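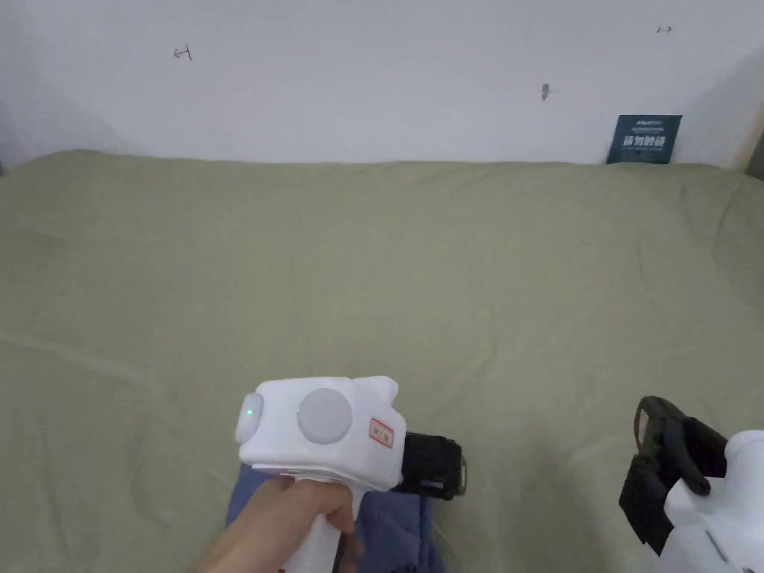
## 3.2 Washing Temperature and Loss of Fit

The fitted sheets in our study came from two small hotels in Grastgate and from the student residence at Figueroa. All three houses send their linen to the same laundry, Sosico, and this made the comparison easier. Each sheet was marked with a sewn number inside the hem and was measured before the first wash.

Half of the sheets were washed at 40 degrees and the other half at 30 degrees, with the same detergent and the same drying program. The measuring was done by the second author, Wendell Lyons, always on a flat table and always after one night of rest at room temperature. We found this rest important, as in our first trials the sheets measured directly after drying gave shorter values. A fitted sheet spread over a bed, as in Figure 2, does not let the hem be measured well, so the table was preferred.

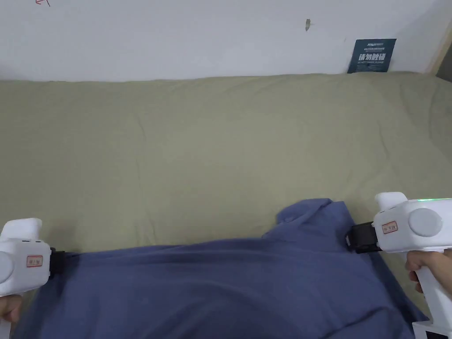 The shrinkage was stronger along the length than across the width. In the group washed at 40 degrees it reached up to 4 percent in length, while in the cooler group it stayed under 2 percent. The elastic in the corners behaved differently. It lost its force in both groups at a similar speed, and we suppose that the dryer has more influence here than the water.

The housekeepers reported that a shorter sheet is not a problem on thin mattresses. On thick ones the corner slips off during the night, and the bed must be made again from the beginning.
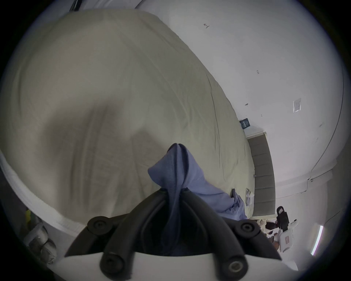 Nedeljković described the same complaint in his earlier survey of the Jollero guest houses, but he did not record the washing temperature. For this reason his results cannot be compared directly with ours. The question of mattress height is treated in Section 3.3.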